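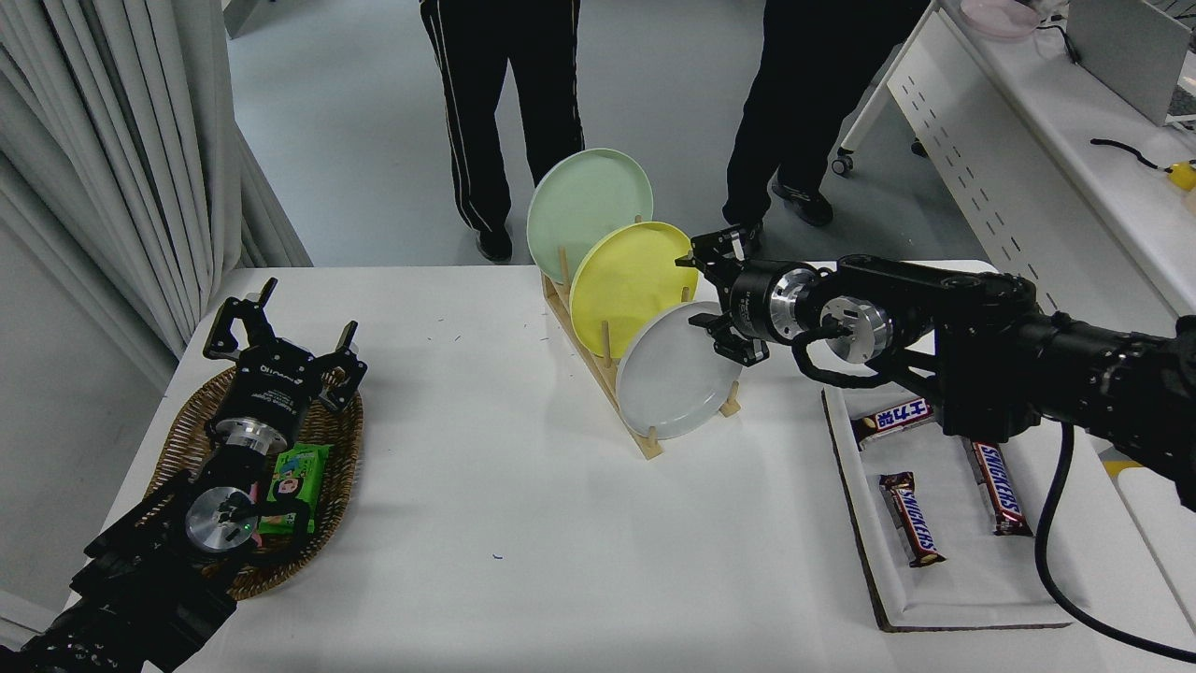 We got to Trodach a good hour before the doors opened, because I had misread the email and because I can't be trusted with a timetable when there's a rover at the end of it. The bus drops you at the bottom of the hill and then it's a steady climb past a garden centre and a riding school, and you do begin to wonder whether anybody would really put a space workshop up there. Then you come round the last bend and see the big dish poking up over the hedge, and all is forgiven.

The open day happens once a year, in February, when I suppose there is least else to do. Entry was free, tea was not, and there were more than 1,000 people through the gate by the afternoon according to the lady with the clicker, who seemed as surprised as we were. Plenty of them were under ten and wearing cardboard helmets.

We started in the Baran hall, where they keep the test models of the small lunar rover they have been working on for longer than my nephew has been alive. It goes by the name of Bilov, and I was rather charmed to hear all the engineers call it "he". He is smaller than I'd imagined, more or less the size of a garden wheelbarrow, with six wheels that look far too delicate for the job. The young man looking after him explained that the wheels are mostly mesh so that the dust falls through, and that the dust is the real enemy up there, sharp as ground glass and into everything. He let us feel some of the pretend stuff they use for testing. I had it under my nails all the way home!

From there you could queue for the sand yard, and I do mean queue (forty minutes, with a biscuit halfway). It was worth every one of them. They have built a slope out of grey grit in a shed with black walls and one fierce lamp at the far end, set very low, so that every pebble throws a shadow as long as your arm. Bilov came down it at the pace of a sleepy tortoise, stopped, thought about things, and turned slightly left. The whole shed clapped. I have been to football matches with less atmosphere.

The part I liked best was the talk about the lunar night, in a chilly lecture room upstairs. Two weeks of darkness, no sun on the panels, and a cold that snaps wires. All a little rover can do is fold itself up, keep its middle warm and wait. They played us a recording from the long cold test, in which the spare model was shut in a chamber for 16 days and then asked, very politely, to wake up. There was a great deal of hiss, and then a tiny chirp, and I'm not ashamed to say I had to look for a tissue.

Lunch was from the Brilletti van in the car park, where the cheese toastie is enormous and should be shared. We didn't share.

After that we pottered about the shop and bought a tea towel with craters on it, and had one last look at the dish before going down for the bus. If you're thinking of next year, book the sand yard the moment you arrive, wear a proper coat for the lecture room, and bring change for the tea, as the card machine had given up by noon.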